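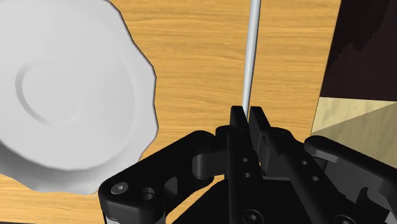
4.2 Keeping the simulated cell in step with the real one

We should say a little more about how the gripper in the Zuvdale cell is looked after, as a good deal of the trouble we had in October came from there and very little of it from the control software. The cell is a small one, with a single arm, a bench and a two-fingered gripper worked by linkages on either side, and we keep a rendered copy of it in which every change to the gripper is tried before anyone picks up a hex key. Figure 6 gives the wrist view from that copy, with the black gripper at the bottom, a thin pale rod at the opening between the fingertips, a scalloped white plate to the left and a tall box-like object to the right.

The rod is our checking piece, and we have grown rather fond of it! Being thin, it shows up a small error in the finger position that a cup or a carton would happily hide. Ultan Gilmartin first tried it on the real bench, where he noticed that the left finger was arriving a touch before the right one and nudging the rod over before the grip had properly begun. The same run in the rendered cell showed no such thing, and so for a few days we were looking for a fault in the wrong place (the motor, then the cable, then the motor again).

The cause, when Bríd Gallagher found it, was play in one of the linkage pivots. The screw had worked itself back over many closings, and the finger could rock on its block by an amount you could feel with a thumbnail but could hardly see. She took the linkage off, cleaned the old thread-lock out of the hole, fitted a new screw and set the two fingers level again against a flat bar. We now do the following every 180 closings: the arm is parked, the power to the gripper is taken off, each pivot is rocked by hand, and the screws are gone over in the same order, left side first. It takes 13 minutes if the tools are where they should be.

The rendered gripper was then given a little play of its own, so that the two cells would go wrong in the same way. Njål Løken wrote this part, and we are grateful for his patience with our many changes of mind. The plate and the box stay on the rendered table during the check, because a linkage that opens wide needs room at both sides, and we would sooner find a collision there than on the bench. We did 80 runs with the new settings before going back to ordinary work. The wear on the fingertips themselves is still not modelled, and we come back to it in Section 5.

Related items
Gallagher and Conneely, Pivot wear in small two-fingered grippers
Løken, Adding play to a rendered linkage
Buckley, Notes on the Brullmont bench

Contact: Peadar Conneely, Zuvdale project | © 2022 the authors | Back to top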